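Prudell reworks its hand-held grippers after a summer of sticky wrappers

27 Aug 2026

The workshop team at Prudell has finished a full overhaul of its hand-held gripper pair, and the tools are back at the kitchen table this week with new finger pads, freshly pinned linkages and a cleaning routine that fits into a tea break.

The pair is used for Tosteta, the project that records people clearing up household rubbish so that a robot arm can learn the same job. It's a messy thing to teach! Foil packets slide, tissue tears, foam fruit nets spring back the moment you let go of them, and all of it leaves something behind on the fingers. By May the old pads had gone shiny and the jaws were letting go of drinks cans halfway to the bin.

The new pads are blue, with a textured face, and they come off with a single screw at the back. Getting the old glued ones off took most of an afternoon with a plastic scraper and a good deal of patience, so everyone is very pleased about that screw. Pads are now wiped down every 30 minutes of recording and swapped after 600 grasps, worn or not.

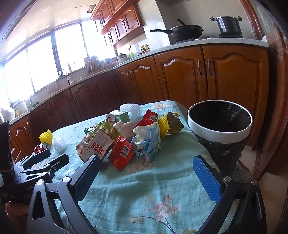 The linkages needed more thought. Each finger hangs on black links joined by round pins, and a tiny amount of play at one pin turns into a surprising wobble at the tip. Villalobos, the small machine shop that cut the replacements, sent pins in 2 lengths and the first set turned out to be a hair too long — the fingers closed beautifully but wouldn't open all the way. The shorter ones went in the next morning and the movement is lovely, smooth from fully open to fully shut with no click in the middle.

Crumbs were the other culprit. They had packed themselves into the joints along with a film of dried juice, and one gripper had to be stripped down completely before it would move freely. The joints now get a soft brush at the end of each day and a drop of light oil once a week, put on with a cocktail stick so that none of it creeps down to the pads.

After any pad change the grippers are opened and closed slowly 7 times while the software from Endska relearns the width of the opening. Skip that step and the recorded grip comes out slightly too wide, which is hard to spot on the day and very annoying a fortnight later.

The old pads have been kept in a labelled tub for comparison. A softer set, meant for tissue and thin film, is being moulded now and should go on to the left-hand gripper first — with the stiffer blue ones staying on the right for cans and cartons.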